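The Man Who Reads the Small Letters
Interview, December

Ettore Villa answers the door with a pencil behind his ear. He is a proofreader for forty years now, if we count the two years when he was not paid for it. He has read cookbooks, bus timetables, wedding invitations, three editions of the Lorano street directory and a great many instruction manuals. His office is a former bedroom on the second floor, and the window looks over the rail yard at Trokside.

I ask him how a person begins in such a trade. He says that he began by complaining.

"I was working in the mail room at Robichaud, the printers. They printed a calendar with 31 days in June. I went up the stairs and I told them. They had already packed 2,000 of them."

The foreman was not pleased, but the next week he gave Villa the proofs of a seed catalog and a red pencil. It had 327 pages. Villa found a mistake on the first one, in the name of the company.

Since then he has worked in two languages and has learned to be suspicious in both. His mother spoke Italian with him at home, and at school he had French first and English later. He thinks this helped him. "When a language is yours from the cradle, you read what you expect. I still read each word as if it wants to cheat me."

His method is slow. He reads every text three times. The first time he reads only for the meaning, with his hands on his knees so that he does not mark anything. The second time he moves a piece of gray card down the page, line by line. The third time he starts from the last paragraph and goes up. Numbers he reads aloud, and his wife used to call from the kitchen to ask who was on the telephone.

"The big letters are the dangerous ones," he says. "Titles, signs, names on the side of a truck. Everybody looks at them and so they are not read. I once passed a whole book and the mistake was on the spine."

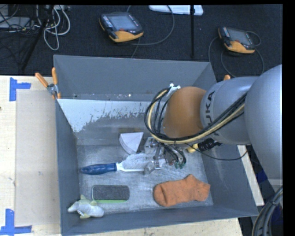 Lettering on an industrial arm: the name KUKA runs along the gray section, partly behind the cables.

I want to know what is the most difficult text he has ever read. I expect that he will say a contract or a medical book. He says it was poetry, and he mentions Francine Bergeron, who published her first collection with a small press called Delter. She did not use commas. Villa, who was still young, put them all in.

"She called me at home at seven in the morning. She was very polite. She read to me one poem with my commas and then the same poem without them. Then she asked me which one I would like to hear at my funeral."

He took the commas out. They worked together on six more books, and he keeps her letters in a shoe box on top of the cupboard. In one of them she writes that a comma is a small chair, and that not every reader is tired. He reads me this line twice, and then he says that he still would have put one comma in the fourth stanza.

These days he has less work. Robichaud closed its printing hall, and the publishers who remain send him files instead of paper. He prints them. The paper costs him money, but on a screen he finds that his eyes jump. He takes 33 pages a day and no more, and after lunch he does only the easy things, like indexes.

I say that an index does not sound easy to me. He is surprised. "But it is already in order," he says.

Before I leave I ask if he also corrects what he reads for pleasure. He goes to the shelf and gives me a detective novel. In the margin of page 12 there is a light pencil mark next to the word "recieve." There are no other marks until the last chapter, where he has written the name of the murderer, with a question mark, and crossed it out.

He asks that I send him this article before it is published. I did so, and it came back with nineteen corrections. I have accepted seventeen.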